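19 October 2022 – open day, Haritz bench
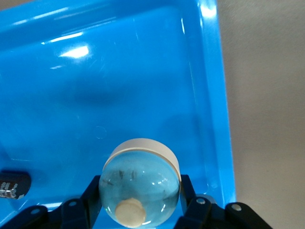 Notebook 3, p. 100

Well, that was a busy one! The clear round jar with the off-white lid was the crowd favourite, and everybody wanted to see it gripped over the blue tray. Glare off the plastic is still a pain (I've moaned about this since August), so I want to try the matte tray from Trirnum before the next visit.

Grip force on the Droloner controller left at 400 all day, the setting we use for the rigid stuff. Two kids asked if it could do an egg. Put that on the list – I'd quite like to know too.

To do:
- swap the left finger pad, it's had a long year
- write up the Pavlović grasp settings properly
- more chairs, and a bigger sign at the door

Kettle's gone back to the kitchen.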